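I spent most of Wednesday evening at the bench, which wasn't the plan. The plan was to write up the Domville trip, but the screws I ordered from Bimport came through the door at lunch and I wanted to use them.

They are black countersunk ones and they came in a box of 600. That is far more than I need, but the smaller packs cost nearly as much. Doğukan Akyol told me back in July to stop buying them in little bags and I should have listened then.

The main thing I've learned with printed parts is to go slowly at the end. The electric screwdriver will happily keep turning after the head has seated, and then the plastic gives and you are printing the block again. I stop just short and do the last bit by hand. White shows every slip of the bit, so I'm more careful with white.

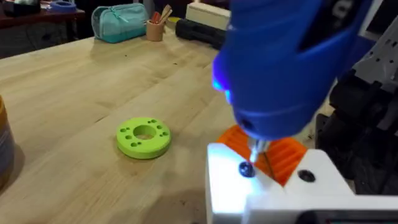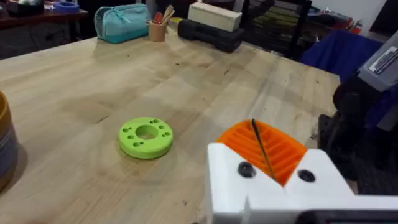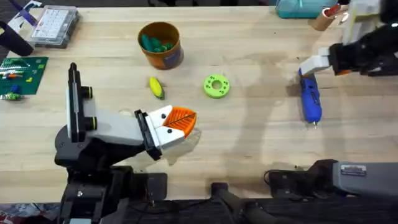 The green ring is staying as it is. I had thought about printing it again a bit thicker, but Canan Oral reckons it will do and she has used more of them than I have. It takes 4 hours to print, so I was glad to be told to leave it alone.

I still need to sand the bench top. It has picked up a lot of marks this year and I'd like to get some oil on it before January. Anahera Fairweather has half a tin left over from her kitchen worktop at Sandside and says I can have it if I collect it. I'll go over on Saturday if the road's clear.

The Domville post will be up next week. I've sorted the notes but not the map.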